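Visiting the Giretti House and Its Gardens

12/24/20
By the editor, Nonton Travel Notes

Visitors who ask for the Giretti are often directed to the wrong door. The name is attached to a house, to the public garden behind it, and to a small archive on the opposite side of the street, and each keeps its own hours. This entry concerns the house and the garden. The archive receives readers by written request only and offers little to the casual traveler.

The house stands at the upper end of Alemneh Street, where the tram line makes its turn toward the river. It was built for a family of cloth merchants and remained a private residence for three generations before passing to the town. The front is plain, with narrow windows and a heavy door set back from the pavement. Travelers arriving on foot from the station should allow 32 minutes at a moderate pace, most of it uphill. The tram is quicker, although it does not run late in the evening.

Admission is by timed entry. Tickets are sold at the desk on the ground floor, and there is no reduction for groups. Large bags must be left in the lockers beside the desk, which accept only coins. I have twice had to walk back to the bakery at the corner for change, and the staff there were patient on both occasions.

The tour begins in the counting room, where the family received its clients. The original ledgers are kept in a glass case along the inner wall, and one is opened to a different page each season. On my most recent visit the page recorded a delivery of 200 bolts of linen, with a note in another hand disputing the quality of the dye. A printed translation is available from the attendant and should be requested before moving on, as visitors are not permitted to return to a room once they have left it.

The upper floors are furnished according to an inventory drawn up when the second generation took possession. The dining room is the most complete of these, and its painted ceiling has recently been cleaned. The bedrooms are more sparsely presented. Labels in this part of the house are brief – in some cases they give only a date – and readers with an interest in furniture may wish to purchase the guidebook, which is far more thorough.
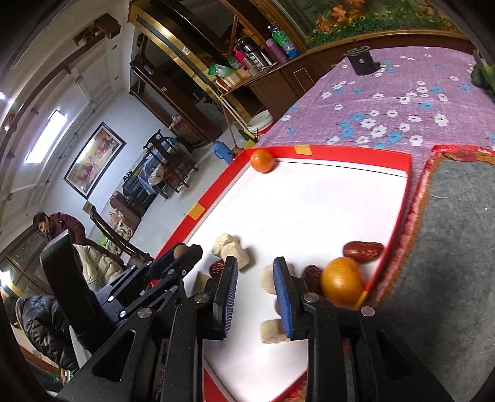

The garden is entered through a passage beside the old kitchen and may be visited without a ticket. It was laid out on 5 terraces, connected by a central stair and by a gentler path along the eastern wall. The stair is steep and has a handrail on one side only. Visitors with strollers or limited mobility should follow the path, which reaches every level except the highest.

Each terrace was planted for a different use. The lowest held vegetables for the household, and the next was given over to herbs. The upper levels were ornamental, and are at their best in May, when the climbing roses along the retaining walls come into bloom. In winter the beds are bare, but the view over the roofs to the river is much clearer, and the benches are rarely occupied. I prefer the colder months for this reason.

A second attraction lies within easy reach. The Zukden Tower, a former water tower, can be seen from the highest terrace and is a walk of 2 kilometers along a paved road. Its viewing platform closes in high wind. The small café at its base serves soup and bread at midday, and the keeper of the tower will usually know by then whether the platform is likely to open.

I would recommend that the house be visited first, early in the day, and the garden afterward. The rooms face east and are poorly lit once the morning has passed. Photography is allowed in the garden and in the counting room, but not on the upper floors. Current hours are posted at the tram stop and at the door, and where the two notices differ, the one at the door should be followed.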